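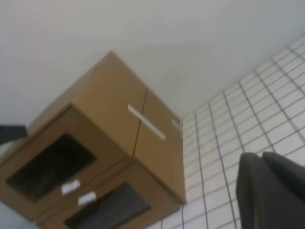
What kind of cardboard box makes the best little cabinet?
A plain corrugated one with stiff walls and flaps that meet in the middle, big enough to stand on a shelf and small enough to carry under one arm.

Relta Box Projects: The Two-Window Cabinet
Posted 27 January 2018

Welcome back to the box gallery! I started collecting cardboard ideas in November, when the move to the new workroom left me with a mountain of empty cartons and not one decent drawer for ribbon, string, glue sticks and all the other bits that end up under the table. Cardboard is cheap, it's friendly to cut, and if you make a mess of it you fold it flat and start again. I can't think of a better material for a cold evening.

The box at the top of the page shows the style I keep coming back to: plain brown, no paint, no wrapping paper, with two rectangular openings in one face, one larger than the other. I love how dark the openings look against all that tan. The strip of cardboard left between them does a lot for the looks, too, and gives you the feeling of two compartments stacked up like a tiny chest.

Look for the white tape across the seam where the flaps meet. It's such a small thing and it makes me happy every time! Brown tape would disappear, and white gives the whole box a bit of a stripe. There's a shorter piece farther along that wraps over the edge.

Then the labels, two little white ones, stuck on near the openings. I'm a label person. Give me a sheet of blank stickers and a pen and I'll name every container in the house, including the ones that are perfectly obvious.

Notes for making one in this style

Size. My favorite blanks are the Brovach mailing cartons, the middle size. The small ones are cute but you can't get your hand in properly, and the large ones sag unless you double up the walls. Any grocery carton with clean sides will do.

Marking out. Draw the openings in pencil before you go near a knife. Leave a border at least 2 fingers wide all the way around, and the same between the openings. I went thinner on my first try and the divider folded over the moment I put a ball of twine on it.

Cutting. Fresh blade, metal ruler, several light passes. Do the long sides first. Corners are where it tears, so cut a hair past the corner from each direction and let the piece drop out by itself. Save those pieces – they make very good drawer fronts, or gift tags if you're into that.

The recessed look. If you like an inner rim, glue a second frame of cardboard behind the opening, with its hole cut slightly smaller. It takes maybe one extra evening with drying time and looks much more like furniture. Clothespins hold it fine while the glue sets.

Taping. Press the flaps together and run one strip across the seam, near the middle, at a right angle to it. You can tape along the whole seam if you're storing something heavy, though I like seeing the line where the flaps meet. It's always a little wavy, and I've stopped trying to fix that. Paper tape takes pen and pencil nicely. The Bíró tape I bought last fall is lovely on smooth board but lifts from rough corrugated after a while, so rub it down well with the back of a spoon.

Labels. Put them on last! I've cut straight through a freshly written label more than once. Just under an opening is a good spot, where your fingers won't rub them every time you reach in.

What to keep inside

Light things, mostly. Ribbon, postcards, spare buttons in a jar, envelopes, birthday candles, seed packets waiting for spring. Mine at home holds patterns in the bigger opening and thread in the smaller one, and it has stood next to the sewing machine for months with only one squashed corner. Soft corners are part of the charm as far as I'm concerned.

Please don't keep one in a damp garage. I lost a beauty that way.

A few odds and ends

The Dalosmont cutting template is back on the downloads page after some trouble with the margins. It prints on two sheets, and you line them up at the little cross. If you saved the old copy, throw it out, because the lower window came out crooked.

The gallery passed 567 box projects over the holidays, which thrills me no end. Shoebox dollhouses are still way out in front, with marble runs close behind, and I'd love to see more cabinets and shelves. Send in yours, dents and all – plain brown ones especially welcome.

Next up is a set of stacking trays made from cereal boxes. I have 30 of them flattened behind the door.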